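2023-08-10
Workshop notebook, Grirkville, back bench and white table

In early to get the second coat on the Pillach chairs before the humidity came up. It had already come up. The shellac blushed on the first seat inside five minutes, a nice even milky bloom, as if I'd asked for it. Wiped it back with alcohol, shut the side door, and moved to indoor jobs until the air improves.

Indoor jobs, in order of how long I've been putting them off:

The drawer runners for the Đặng cabinet. Khang Cù cut these last time out of the maple offcuts and they're good, straight and square, only the left pair was still a hair proud. Took them down with the block plane, three passes each, and waxed them. The top drawer now shuts with one finger. The bottom drawer shuts with one finger and a knee. I think the case is out of square at the back and no amount of planing the runner will cure it. Khang, if you're reading this, check the diagonals before you touch the drawer again. I got as far as looking for the long tape and gave up.

Hinge screws. We have 11 of the short brass ones left. The wardrobe doors take more than that. Merle Donnelly has a jar of what she calls brass screws, and a magnet disagrees with her on most of them. Order a box of 100 and be done with it. I wrote the same thing in July and then used the plated ones, which are now weeping green-brown into the oak sample on the windowsill. Leave that sample where it is, it's a good lesson and also I like to be annoyed by it.

Glue test. Pulled apart the six lap joints that were clamped up with the Dralludero two-part. Results:

Joints 1 and 2 (bare maple to maple): wood failed, glue held. Fine.
Joint 3 (maple, wiped with acetone first): same again. So the acetone buys us nothing except a headache.
Joint 4 (old walnut from the Đặng cabinet, scraped): held, with a bit of persuasion needed from the mallet.
Joint 5 (old walnut, not scraped): came apart in my hand like a cracker.
Joint 6: I glued it to the bench. Still there. Strongest of the lot.

Conclusion for the cabinet is to scrape everything, including the faces that look clean. Especially those. There's old wax in that walnut that goes down further than you'd think, and the glue seems to take it personally.

Lunch on the white table. Some discussion of whether the white table is a lunch table or a layout table. Merle's position is that it was bought for layout, it's flat, it's the only pale surface in the building where a pencil line or a scratch shows up, and it should be kept for that. My position is that it's the only surface with no sawdust on it and I have to eat somewhere. Khang's position is sunflower seeds. We have this talk every couple of weeks and it always ends with the same person wiping down.

My one real objection to the seeds is the salt. Salt on a white table is invisible until you slide a veneer sheet across it face down, at which point it's very visible, in long curved lines, and you get to sand out a face that is 0.6 mm thick to begin with. The crossbanding for the wardrobe has to be laid out on this surface, so I'm going to be tedious about it for the rest of the month. Bag folded over when you stop, shells in the bin, plate with them, damp cloth and then a dry one.

I'll admit the table is holding up better than I said it would when we bought it. A matte top was the right call. The shiny one in the same catalog would have thrown the window back in our faces all afternoon, and you'd never see a pencil line.

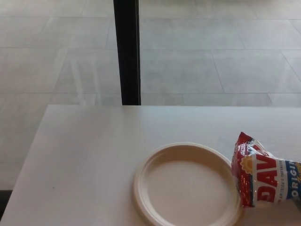

Veneer layout

Cleared the table after lunch and got the walnut sheets out. The bundle is marked 51 sheets on the label. I'm taking its word for it. They're consecutive, at least through the top third, and the figure is lively enough that we can get a decent book match for both wardrobe doors if we don't get greedy and try to match the side panels too.

Chalk-numbered the top dozen on the back face. Laid out 3 and 4 side by side, opened like a book, and got a pair of eyes staring up at me from the knots. Tried 5 and 6. Same eyes, slightly closer together. By 9 and 10 the knots have shrunk and it reads as a flame instead of a face, so the doors will come from 9 through 12. Merle preferred the eyes. Merle isn't the one who has to sleep in a room with that wardrobe, though I suppose neither am I.

Doors finish at 79 inches tall. The sheets are longer, with enough spare to lose the split ends and slide the match up or down a little. I'd slide it down. The flame looks top-heavy otherwise. Taped the splits on the show side with the thin paper tape – the blue stuff lifts fibers, we've established this at some expense – and put a board on top with two bricks wrapped in rag.

Sheets 9 to 12 are under the bricks. Please don't borrow the bricks.

Back to the shellac

Tried one chair again at the end of the afternoon with the fan going and a thinner cut. Much better. No blush on the seat, faint haze on one back leg where I'd loaded the pad too heavily because I was thinking about the bottom drawer. It can be rubbed out. The other three chairs are waiting, turned over, on the sawhorses.

To do next:

Diagonals on the Đặng case (Khang).
Order hinge screws, actual brass (me, and I mean it).
Scrape the remaining walnut faces before any glue gets opened.
Call Pillach and tell them the chairs are a few days behind. Merle has the better phone voice.
Get joint 6 off the bench. Heat gun first, then chisel, then resignation.

Fan left running on low by the chairs. Side door locked.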